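Color naming in children

Color naming in children is the process by which young speakers learn to attach words such as "red" or "green" to what they see. It is often treated in parenting books as a simple milestone, reached at a fixed age and easily checked at home. The evidence for that view is thinner than its popularity suggests.

Most children can tell colors apart long before they can name them. Infants look longer at a new color than at one they have already been shown, and this is commonly taken as proof that they sort colors into groups. Critics reply that a longer look shows only that something has been noticed. Whether a baby has anything like a category of "blue" is a separate question, and looking times alone can't settle it.

Early color words are used freely and often wrongly. A child of 2 may answer every question about color with the same word, which shows that the child knows a color word is wanted. Parents tend to report faster progress than testers find. Rajkumari Kandpal, who reviewed home diaries kept by 16 families, argued that many of the correct answers in them were repeats of something an adult had just said.
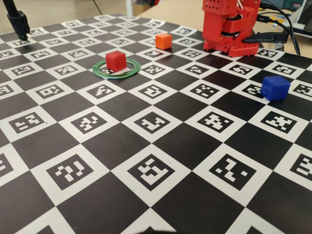 Why do children learn color words later than the names of objects?

Color is a property of a thing and has to be separated from the thing itself, and everyday speech gives little help with this. An adult who says "the red cup" may be heard as giving the cup a longer name.

Word order has been put forward as a partial cure. Saying "the cup is red" names the object first and may leave the child freer to attend to its color. Gains have been reported after short training, but the groups were small and follow-up was rare. Chaminda Ekanayake has questioned whether such gains last beyond the session – a fair doubt, given how often the same objects are used for both teaching and testing.

Commercial products make bolder claims. The Dodix card set, sold since 2000, promised mastery of all basic colors by a child's third birthday. No controlled trial was ever offered in support. The rival Palance method advised 5 minutes of drill a day, a figure for which its handbook gave no source.

Language also matters. Some languages have separate basic words for light and dark blue, while others cover blue and green with one term. Claims that these differences change what speakers see are popular and usually overstated. Small effects on the speed of sorting have been found in some tests, and they tend to shrink when people are kept from silently naming the colors as they work.

Slow color naming is sometimes taken as a sign of color blindness. It is a poor guide, as many children with full color vision mix up the words for months.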